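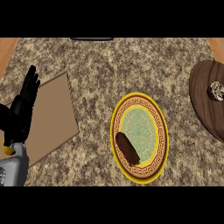 Tamsin Urken
Project Coordinator, Fellance Community Kitchen

Hello again from Fellance! It's been a busy stretch since my last report, so apologies if this rambles a bit.

The Saturday lunches are well and truly up and running. We served 608 meals between the start of term and the end of December, and 71 of those went out on the last session before the break (I have never peeled so many parsnips). The pay-what-you-can tin is doing better than I'd budgeted for, though the gas bill has eaten most of the difference.

Your £2,000 has gone mainly on food and hall hire. There's a bit left, and I'd like to move it across to the cookery course if you're happy with that. We had 5 people finish the first one and the waiting list for the next is already longer than we can manage in one go.

Two things haven't gone to plan. The Kellum Road delivery round still hasn't started, as we're short of drivers, and the freezer order from Tekin is late again. I ring them every week and they're always very nice about it!

Could you let me know about moving the money before the spring course opens? The full spending sheet is attached.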